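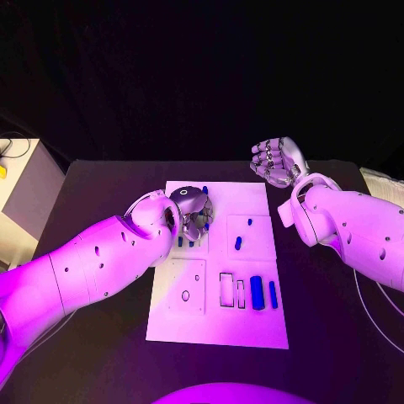 The planner had been timing out for 87 seconds when Toshio Sekiguchi killed it and opened the log again. He already knew what it said. Goal pose unreachable, left wrist, retry 15 of 15. He scrolled up to the first retry, and it was the same line there.

Grisevberg had taken the contract in October, and the man who wrote the original planner had left for Histbridge soon after. He had left no notes. What he had left was a file called limits_final, and another called limits_final_use_this, and the build read from neither of them.

Toshio drank his tea. He put the joint limits up on one screen and the collision model on the other and read down them together, line by line, the way his mother used to check receipts.

At line 40 he stopped. The board had been entered as a solid box with a height of 9 centimeters.

"Is the board nine centimeters thick?" he called.

"What board?" said Nyberg from the next room.

"The puzzle board."

"No. Why would it be?"
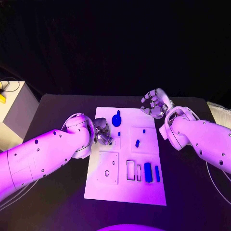 He changed the number and did not run it yet. If the box had been wrong all this time, the fingers had been told to stay above something that wasn't there, and somebody had gone around that by adding an offset to the grasp. He searched for the offset and found it in three files. In one of them the comment said: sorry.

He took all three out. Then he put one back, in the right hand's config, and wrote a ticket for it.

Nyberg came and stood in the doorway with her coat on.

"Brarnix want to know if they can have a build tonight," she said.

"What did you tell them?"

"That I'd ask you."

He typed the command and left his finger over the key. The log window was blank with the cursor at the top.

"Ask me in ten minutes," he said, and pressed it. Nyberg took her coat off and pulled over the other chair.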